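Takeaway Packing Assistants – Evaluation Counter, Kendar site

Posted: 2019-02-04
Reference: 173
Contact: Natália Sokol

Olel runs a test counter for takeaway drinks packaging at its Kendar site. Cups, lids, carriers, bags and small service items are handled there under the conditions of an ordinary café order, and the results are passed to the packaging buyers who commissioned the work. The current programme, Vivico, covers hot-drink cups and the lids that go with them. We are recruiting packing assistants for the remainder of the programme.

The post is part-time and fixed-term. It is suited to people who have worked behind a counter, in a canteen or in a packing room, although applications from people without that background will be read on the same basis. Training is given on site before the first paid session, and the training day is itself paid.

What the work consists of

Assistants prepare drinks orders from a written order sheet. An order is between one and four cups, with or without a carrier, and with napkins and straws as the sheet states. Each cup is filled with water to the marked level, lidded, checked around the rim and placed in the carrier. The completed order is then bagged or handed across the counter, depending on the sheet.

A session consists of 40 orders. Lids are fitted by pressing first at the side furthest from the body and then working round to the near side with the thumbs. Where a lid does not seat, the assistant removes it, records the lid code and the position of the gap, and fits a second lid from the same sleeve. No more than two lids are tried on any one cup. Cups with a damaged rim are set aside unfilled and entered separately.

The counter is laid out before each session according to a fixed plan. Cups are kept near the middle, the carrier is placed within reach behind them, and the straws, napkins and bags stand further along. Assistants are expected to keep to the plan, as the time taken to reach each item forms part of the record. Anyone who finds a placement awkward should say so at the end of the session and not move the item during it.
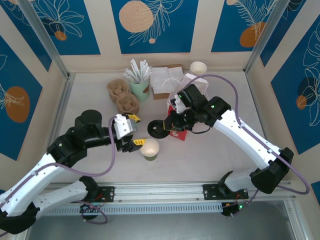
Lid held in a gripper near an open cup on the counter, with the cup carrier, wrapped straws, napkins and paper bag.

Restocking is carried out between sessions. Napkins are stacked flat in their box with the folds facing the same way. Wrapped straws are stood upright in a cup and topped up by hand; torn wrappers are discarded. Carriers are separated before use and inspected for splits in the recesses. Lids are stored rim down in closed sleeves and are not to be left loose on the tabletop overnight.

At the end of each session the assistant wipes down the surface, empties the filled cups into the sink, counts the unused lids and signs the order sheet. Used cups are kept until the sheet has been checked – please do not put them in the waste before then. Fibre carriers are sorted from coated paper, and lids go in a third container.

Duties in full

Preparing orders from the sheet in the sequence given.
Fitting and checking lids, and recording any that fail to seat.
Loading carriers so that filled cups are balanced across the recesses.
Packing napkins and straws with the order, in the quantity stated.
Restocking the counter to the layout plan.
Cleaning down, sorting used materials and completing the stock count.
Attending a short review with the shift lead once a fortnight.

What we ask for

Applicants must be 18 or over and able to stand for the length of a session, with a break at the halfway point. Both hands are used for most tasks. Clear handwriting is needed, as order sheets are filled in on paper and typed up later by someone else. A food hygiene certificate is useful but not required; nothing prepared at the counter is drunk.

We look for steady work over fast work. The record is of little use if the rim check is missed, and an assistant who completes 38 orders correctly will be preferred to one who completes all of them with gaps in the sheet. Applicants with a known sensitivity to paper dust should mention it in their application so that suitable tasks can be discussed.

Hair must be tied back and sleeves kept above the wrist. Rings and bracelets are removed before handling lids. Aprons and gloves are supplied, in three sizes.

Hours and pay

The post is for 14 hours a week, worked as four shifts of three and a half hours. Morning and afternoon shifts are available and preferences can be stated in the application. The contract runs until the end of November. Shifts may be exchanged between assistants with the agreement of the shift lead, Jurgita Lapiņa, provided the change is entered on the rota the day before.

Pay is monthly, at the site rate for counter and packing work. The current rate sheet is sent to every applicant who is invited to a trial. Holiday is accrued from the first shift. Travel is not paid, but there is covered bicycle storage at the side entrance and a bus stop 400 metres from the gate.

How to apply

Send a short letter of application, not longer than one side, stating any counter, kitchen or packing experience, the shifts you could work and the earliest date you could start. A CV may be added. Letters should be marked with the reference number and addressed to Natália Sokol, Olel, Kendar site. Applications can also be left at reception in a sealed envelope.

Suitable applicants will be invited to a paid trial of one hour. The trial covers a shortened order sheet, one restock and one clean-down. There is no separate interview, but time is allowed afterwards for questions on either side. Please bring proof of your right to work and flat, closed shoes. Shoes with open toes are not permitted at the counter.

Applications are read in the order in which they arrive and the post will be withdrawn from the site once all places have been filled. Applicants who worked on the earlier carrier trials under Org may apply again and need only give their dates of employment in place of the letter. Their hygiene training will be treated as current if it was completed at this site.

Questions about shifts and the layout of the working day should go to Jurgita Lapiņa. Questions about contracts and pay should go to Natália Sokol.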